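Why Do Socks Have Ribs?

Look at the top of a sock. The part that goes around your leg is called the cuff. It often has thin lines running up and down it. These lines are called ribs.

Ribs are made by knitting some stitches facing out and some facing in. The cuff can then stretch when your foot goes through and pull back afterward – a bit like a spring.

Light purple fabric on a wooden table:

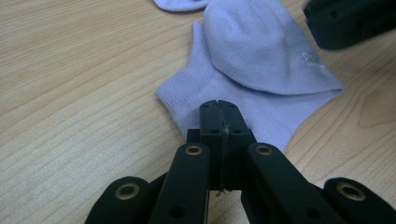
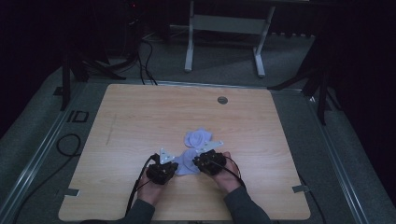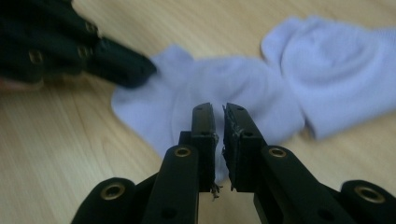
A knitting machine makes a sock as a tube. It can go through nearly 1,000 yards of thin yarn on one pair. The toe is closed last.

Want to fold a pair? Lay one sock flat and smooth out the creases. Put the other on top, with both cuffs at the same end. Fold the toes up to the cuffs.

Try this: measure a cuff with a ruler. Now stretch it gently and measure again. How much wider did it get?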